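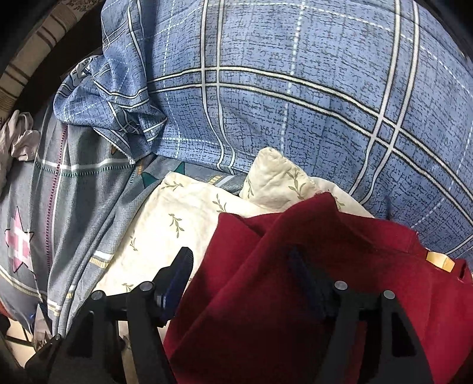

Research > Household Textiles > Working Papers > Section 3

3. Mixed loads and the handling of bedding

3.1 Composition of the load

Households in the Viltach survey seldom kept bedding apart from clothing before washing. Of the 974 loads recorded, 700 contained at least one large cover or sheet together with smaller items. Figure 2 shows bedding and clothing piled together, with a blue plaid duvet cover, a grey-blue patterned sheet, a cream cloth printed with green sprigs and a maroon garment.

Figure 2. Mixed pile of bedding and clothing in a dark round drum or basket. The maroon garment has a small beige fabric tag near its edge.

Large covers present a particular difficulty for sorting. A duvet cover takes up much of the available space and can hide smaller pieces beneath it or inside its opening. Respondents in the Dirov group reported that pillowcases and socks were the items most often found inside a cover at the end of a wash. Closing the buttons beforehand was widely known as a remedy but was not widely practiced.

3.2 Sorting by color and by label

Color was the main basis for sorting in both groups. Dark red and maroon items were usually named as a risk to pale bedding, yet they were still washed with it when a load was small. Care labels were consulted less often. Participants who did read them tended to do so only for new items, and several described removing labels from garments worn next to the skin.

The Tillman sorting sheet asks the household to enter each item under one of 10 headings. Prints on a pale ground caused some disagreement, as the sheet does not state whether the ground or the print should decide the heading. For the present analysis such items were entered by ground color. The 20 households that returned incomplete sheets are treated separately in Section 4.

Last updated: 11/05/2022

Prukodwood Institute for Household Studies | Contact | Copyright | Back to top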